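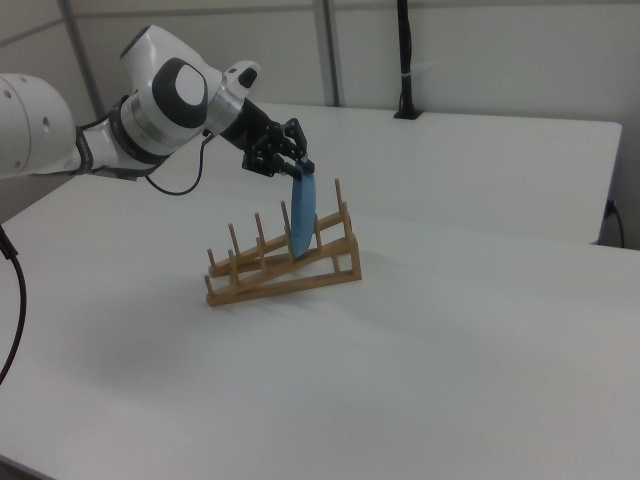

A two-finger gripper closed on the rim of a light blue plate.

Review: Walczak Backup 4 for Linux Workstations

Walczak Backup is a command-line and desktop program for making encrypted, versioned backups of Linux machines. Version 4 replaces the old archive format with a block-based repository and adds a restore browser. This review covers the workstation edition. The server edition shares the same engine but is licensed separately and was not evaluated.

Test environment

The program was installed on two office desktops and one laptop, all running current long-term support releases of Debian or Ubuntu. Backups were written to an external USB drive and to a network share on a Menen storage unit. The source data on the main desktop came to 247 GB, consisting mostly of documents, mail folders, and virtual machine images.

Installation

The package is supplied as a .deb file and as a compressed archive for other distributions. On Debian and Ubuntu the installer adds a systemd service and timer, both disabled until the first repository is created. Administrators who prefer cron may leave the timer off and call the walczak command directly. The laptop reported a missing FUSE library on first launch. Installing it from the standard repositories cleared the message, although the installation guide does not list it as a requirement.

Existing version 3 archives can be read but not extended. A conversion command is included. It requires enough free space to hold both copies until it finishes, and it cannot be paused.

Backup performance

The first full backup to the USB drive finished overnight without errors. Later runs were short, as only changed blocks are written. Large virtual machine images benefit most from this design; under version 3, a small change inside an image caused the entire file to be copied again.

Backups to the network share were slower but dependable. When the connection was deliberately dropped during a run, the program waited, tried again, and resumed from the last completed block. The default waiting period is 300 seconds and can be changed in the configuration file. There is no setting for it in the desktop application.

Exclusion rules follow the same pattern style as .gitignore files. The preview command, which lists what would be skipped, should be run before any new rule is put into service. In one instance a trailing slash left out of a rule excluded 3,587 files that were meant to be kept, and the preview showed the mistake at once.

Restoring files

The restore browser mounts any snapshot as a read-only folder. Files may then be copied with the usual tools, and ownership, permissions, and extended attributes were preserved in every restore performed with the built-in command. Copying by hand from the mounted folder does not always keep extended attributes.

A full restore to a blank disk was also carried out. The program does not install a boot loader, and GRUB had to be reinstalled from a live USB session. Users who need complete system recovery in one step may prefer Drastby Image, which handles partitions and boot records but offers weaker file-level versioning.

Documentation and support

The manual runs to 715 pages in its PDF form and is thorough, though the index is poor. The section on key management deserves careful reading. A lost passphrase cannot be recovered, and the key export option is not switched on by default. One support request was submitted concerning the FUSE library and received a useful written reply the next morning.

Assessment

Walczak Backup 4 is recommended for offices with a modest number of Linux desktops and at least one person comfortable with the command line. The desktop application remains incomplete, and several important settings can be reached only by editing text files. Existing users of version 3 should plan their disk space before converting. The Plillari plug-in for cloud storage was still in beta in September and will be reviewed when a stable release is available.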